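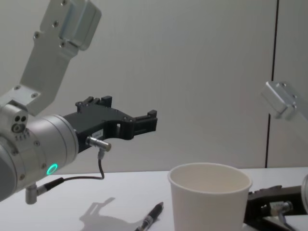 ## 4. Setting up the desk: pen and cup

This section covers the Gridby desk layout for a pen holder made from a paper cup. Read it through once before you place anything on the table.

**You need**

- 2 plain white paper cups, one to use and one spare
- 2 ballpoint pens with a clip
- A dry cloth

### 4.1 Placing the items

1. Wipe the tabletop and let it dry.
2. Check the cup for dents. A cup with a crushed rim will lean once a pen is in it.
3. Stand the cup upright, open end up, at least 8 inches from the table edge.
4. Lay one pen flat on the table beside the cup. Keep the clip turned up so the pen does not roll.
5. Put the second pen in the drawer with the spare cup.

**Note:** If you use the tall Trastlow cup, trim it to 82 mm before step 3. Standard cups need no trimming.

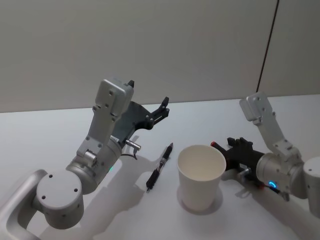
*Fig. 4-2. Pen and white paper cup on the tabletop.*

### 4.2 Putting the pen away

1. Retract the point, or put the cap on if your pen has one.
2. Pick the pen up near the middle.
3. Hold it upright over the cup, writing end down.
4. Lower it until it touches the bottom, then let go. The pen may rest against the rim.

**Caution:** Do not drop the pen in from above the rim. An empty paper cup is light and tips over easily.

**Caution:** Never use a cup that has held a drink. Damp paper goes soft at the base and ink will stain the table.

### 4.3 If the cup tips

- Move it to a flatter part of the table.
- Put a Selitent base weight inside the cup, flat side down.
- Replace the cup if the bottom seam has opened.

Replace paper cups every April, or sooner if the rim starts to unroll. For the larger holder with dividers, go to section 5.

Revised 12/08/2025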